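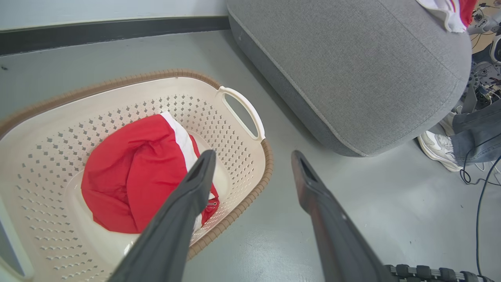
Lo primero que le pregunté al grupo de Brornby fue por qué demonios habían elegido la ropa. Hay clubes de robótica que apilan cubos, que juegan a las damas, que reparten caramelos en la jornada de puertas abiertas, y estos se han pasado el curso peleándose con prendas arrugadas. "Porque un cubo siempre es el mismo cubo", me contestó la capitana del equipo, y me puso como ejemplo una prenda roja hecha un bulto en el fondo del cesto de plástico color crema, toda pliegues y brillos. "Mírala ahora y mírala dentro de un minuto, cuando la hayamos soltado otra vez. Para el robot es otra cosa distinta". La pinza tiene dos dedos y con eso hay que apañarse, claro.

El proyecto se llama Marent y nació en mayo, en una clase optativa a la que yo, lo confieso, no me habría apuntado ni loca. El brazo lo llaman Pal (¡todos lo saludan al entrar!) y el programa con el que guardan y ordenan las demostraciones es cosa suya, Prellari, escrito a ratos y reescrito otras tantas veces. Cuando los visité llevaban 578 demostraciones guardadas y su meta era llegar a 693 antes de la competición entre escuelas.

"Al principio creíamos que lo difícil sería programar", me contó el más joven del grupo, que habla rapidísimo y se ríe de sus propias frases. "Y lo difícil es tener paciencia. Hay tardes de hasta 29 intentos y luego ves que en la mitad te has acercado torcido". ¿Y qué hacen con los torcidos? Ahí hubo discusión, y de las buenas - me encantó que no se cortaran delante de mí. Una parte quiere borrarlos todos. La otra dice que también se aprende de un mal acercamiento, siempre que esté bien etiquetado.
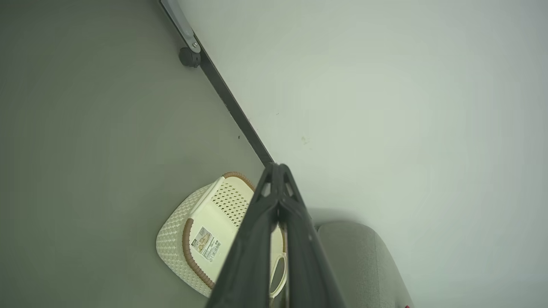
La profesora dejó que discutieran un buen rato antes de meterse. "Yo no les resuelvo eso", me dijo luego, bajito. "Les pido que entrenen con los dos conjuntos y que me traigan los resultados. Si me los traen con una gráfica legible, ya me doy por contenta". Le pregunté si le importa ganar y puso cara de que sí, bastante, aunque me respondió que lo principal es el cuaderno de trabajo, que además puntúa.

Las reglas de la competición son sencillas de contar: 10 minutos por equipo, una prenda que no eligen ellos y un cesto. Lo que más les preocupa son las telas resbaladizas. "Las camisetas de deporte son lo peor", se quejó la capitana, "y por eso practicamos con ellas". También temen a las asas, porque un dedo que entra mal en un asa se lleva el cesto entero.
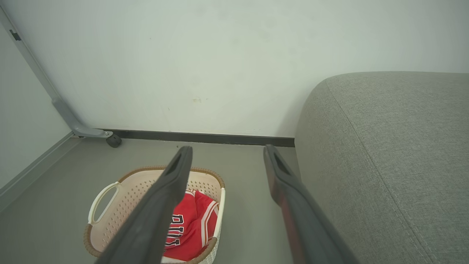

Los dedos de Pal, abiertos junto al cesto con la camiseta de baloncesto roja.

Antes de irme quise saber qué harán con Marent cuando termine el curso. El más joven quiere enseñarle a doblar, los demás le dijeron que ni hablar, que primero los calcetines. Se quedaron en ello, y yo recogí mi grabadora y perdí el autobús de las siete.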